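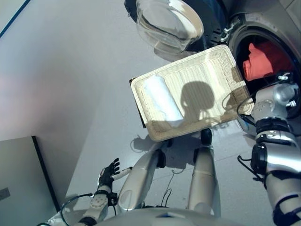

Trivotgate洗衣单元完成换线和重新标定,Jesholm试验间恢复运行

Trivotgate设在Jesholm的洗衣试验间日前结束了一轮停机检修。这个单元由一台人形机器人、一台前开门滚筒洗衣机和配套的编织篮组成,任务是把篮里卷好或叠好的布料逐件送进滚筒。检修内容包括更换右臂外走线、检查腕部紧固件、处理手指接合处的间隙,以及对洗衣机门和滚筒口重新标定。

单元在内部的编号是Barajas,属于Trivotgate的家务操作项目。维护班组的工作记录显示,截至停机当天,Barajas自上次大检以来共完成969次装载。按规程,每300次做一次小检,小检只查线缆、螺钉和手指,不动标定参数。这一次除了例行项目,班组还把几件积压的问题一并处理。

停机的直接原因是右臂的一根信号线。机器人把手臂伸到篮子上方再向滚筒口转动时,肘部外侧的线圈会被拉直,日志里连续几天出现短时丢包。丢包每次都自行恢复,没有引起急停,但出现的位置很固定,都在手腕翻转的后半段。班组把线拆下来做弯折测试,在靠近肘部卡扣的一侧找到了断续点,整根换新。

新线比旧线留得长。维护记录要求手臂在最远的工作姿态下,肘外侧仍要保持一个松弛的弧度,线不能贴着关节环走,也不能压在腕部模块和篮沿之间。线装好后先断电,由人手推着手臂走完全部姿态,再低速通电走一遍,最后才恢复到正常速度。左臂的线没有更换,只重新紧了根部的固定座。

地面走线也有改动。原先从左侧绕出来的黑色线缆在转身时容易靠近脚部,现在固定点向墙一侧移了一段。班组在交接单上加了一条:每班开机前看一眼地面线缆,有缠绕先理顺再上电。

篮子和洗衣机的位置关系

Barajas最花时间的部分是摆位。洗衣机嵌在白色柜体中,位置不能动,能调的是机器人的站位和篮子的落点。篮子离滚筒口太远,手臂要伸得很直,末端抖动明显;太近,篮沿又会挡住手腕下压的路线。上一版摆位是春天定下来的,后来换过一次篮子,新篮子的边沿略高,原来的抓取高度便不再合适。

这次重新定位时,班组没有改动机器人的站位,只调整篮子。先用地面上的两条基准线把机器人对正,再把篮子放到滚筒口前,逐次前后挪动,每挪一次做一轮空抓。最终落点比原来后退了六毫米。数值不大,但黑色布料那一格的抓取姿态由此避开了门铰链一侧。

篮中布料的排列也写进了作业指导书。三件布料平行放置,长边朝向一致,从左到右依次是白、红、黑。此前由各班自行摆放,颜色顺序不一,识别程序虽然能处理,日志比对起来却很麻烦。现在统一了顺序,同一格出现的失败可以直接归到一起看。
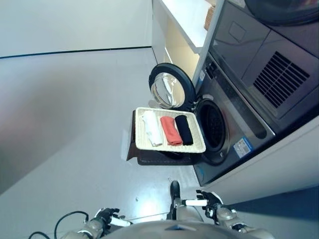
滚筒门敞开,编织托盘内并排放着白、红、黑三件布料。

门体是另一个麻烦。滚筒洗衣机的门玻璃是透明的,又向外鼓出,深度相机在这一区域经常取不到数,或者取到的是玻璃后面的东西。旧版程序的做法是把整个门的范围设成禁入区,手臂绕一个大弯进滚筒。这样稳妥,但每装一件都要多走一段,手腕在末尾还会转到接近限位的角度。

新版程序改用门圈和铰链定位。深色门圈和玻璃不同,在图像里边界清楚;铰链的位置固定,可以当作校验点。程序先找门圈,再推算玻璃的外鼓轮廓,在轮廓之外留出余量。禁入区因此缩小,手臂可以从门的内侧较直地进入滚筒口。班组用纸板做了一个同样外形的假门圈,先在上面试了两天,确认没有碰擦以后才换回真机。

滚筒口的标定以密封圈为准。密封圈是软的,长期受压后会有变形,班组每次小检都用量规在七个点位上测一遍,把结果填进表里。变形超过允许值就要重新标定,再超就换圈。此次七个点位中有两个偏出,都在下沿,重新标定后通过。密封圈没有更换,列入下次大检的备件清单。

手指与腕部

手部检查放在工作台上做。手指与手部壳体的接合处是磨损最快的位置,布料纤维也容易在那里积存。规程要求先用软刷清理缝隙,再用不掉毛的布擦拭指面,禁止用压缩空气直吹,以免把纤维吹进壳体。擦过以后用手轻推指端,感觉有没有旷量,再用塞尺量接合处的间隙。

这次检查中有一处紧固螺钉的扭矩低于要求。班组没有直接补拧,先把螺钉退出来,清掉旧的螺纹胶,重新上胶后按规定扭矩拧紧,并在表上注明日期。相邻的几颗也一并复查。指面上如有擦不掉的印迹,只要不影响摩擦,规程允许保留,但要在表上画出位置,供下次对照。

腕部小相机的视野里常年有手部壳体和手指,识别程序会把这部分遮掉。换过线或动过紧固件以后,遮罩要重做,否则手指边缘多出来的一条会被当成物体。重做遮罩的方法是让手指走几个固定开度,各取一组图像,由程序自动生成,再由人检查一遍边缘。过去这一步常被省略,现在列为恢复运行前的必做项。 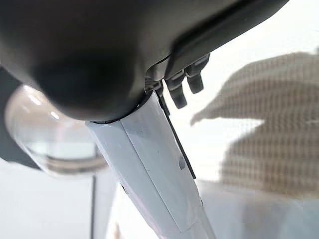 本站通讯员 发自Jesholm
2021年6月24日

恢复运行前的最后一项是联调。班组把联调分成空载和带料两段。空载段只让机器人走路线,手里不拿东西,洗衣机门开着,主要看手臂与门圈、密封圈之间的距离。带料段从单件开始,先装白色,再装红色,最后装黑色,每种单独跑完才允许三件连续装。

黑色布料排在最后,是因为它的问题最多。滚筒内壁本来就暗,深色布料送进去以后,头部相机很难判断布料是否已经越过密封圈下沿。旧流程靠手臂走到预定深度后松手,如果布料尾端还搭在外面,要等人来处理。新流程松手后手臂先退出一半,停住,再比对滚筒口下沿前后的图像,有差异就报给值班人员。值班人员确认以后,由程序决定是补推一次还是重新抓取。

补推动作也有限制。手指合拢,用指背向内送,速度比抓取时低,触到阻力即停。班组最初试过让手指张开去推,布料容易挂在指间,退手时又带出来,这个方案随后放弃。

抓取点的选择同样改过。卷好的布料抓中间最稳,但进滚筒口时两端会下垂,碰到密封圈。抓一角则便于提起,布料会顺势展开,尾端也更长。目前的设定是白色和红色抓靠近中部的位置,黑色抓近侧下角,提起后先停顿,等摆动变小再向滚筒移动。停顿时间按布料重量分档,由作业人员在开机时选择。
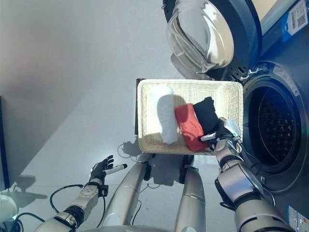
抓角的办法对指端夹持力要求较高。力太小,布料在转腕时滑脱;力太大,薄料会留下压痕,电机温度也上得快。班组在换线后重新做了夹持力的零点校正,方法是手指完全张开静置,读数稳定后清零,然后夹一块标准胶块,对照刻度。左右手分别做,各自存档。左手在装载流程中不参与抓取,但校正不省略,它在扶篮流程里仍然要用。

扶篮流程是春天以后新加的。布料取空前后篮子变轻,手腕带出来的力有时会使篮子偏移,下一轮的落点就不准。流程中机器人用手扶住篮沿,把篮子推回基准位置,也可以将篮子朝滚筒口倾斜,把剩下的小件直接倒入。倾斜动作目前只在有人值守时启用,因为篮底的小件有时会滑到篮子外面,落在机身与洗衣机之间。

光线也在这次检修中做了调整。试验间的光从一侧进来时,机器人头部和手臂的影子会落在篮子里,正好压在布料上。早晨和午后影子位置不同,同一块布料在程序里的边界也会跟着变。班组没有加装灯具,只给侧面加了遮光帘,并把标定图像按上午、下午各存一套。作业人员开机时先拍一张空篮,程序据此选用接近的一套参数。

洗衣机本身的保养由物业服务方承担,Trivotgate只负责记录。规程写明,机器人通电时不得清理滚筒和排水口;要清理,先让机器人退回待机位,断开驱动电源,挂牌,再开始作业。门铰链每次小检都要开合一遍,听有无异响。门的开度如果变了,即使只是铰链松动引起的,也要先修门,再恢复机器人运行,不允许靠修改程序去迁就。

备件方面,外走线、手指和腕部螺钉由Wallthorpe的仓库供应。此次换线用掉了试验间里最后一根现成的线,补货单已经发出。以往备件由各试验间自行申领,数量不一,Jesholm这边曾因为缺一颗专用螺钉停了半天。现在每个试验间要常备一套小检耗材,用一件补一件,领用情况随小检表一同上交。

换下的旧线没有报废,剪出故障段后送回Wallthorpe做剖检,余下部分留作培训时的接线练习。剖检结果会影响下一批线的外皮选型。班组倾向于更软的外皮,理由是弯折寿命长;仓库方面则提出软皮在地面拖动时不耐磨。双方暂定手臂部分用软皮,地面部分维持现有型号,接头放在机身背后。

恢复运行后的头几天,单元按低速档工作,每班装载约40次,班后逐项检查线缆和指根。低速阶段如果没有再出现丢包,就回到正常速度,小检间隔也恢复原来的规定。如再出现,先查机身内的转接板,不再换线。

作业指导书的新版本已经贴在试验间的柜门内侧,旧版收回。新版增加了布料排列图、遮罩重做步骤和空篮拍照一项,删去了用手直接拨动机器人手腕对位的旧做法。几名轮班人员提出,排列图最好再做一张防水的放在篮子旁边,这件事还没有定。

下一次大检安排在8月,届时更换密封圈,并对腿部支撑的固定件做一次全面紧固。大检期间Barajas停机,Jesholm试验间的其他设备照常使用。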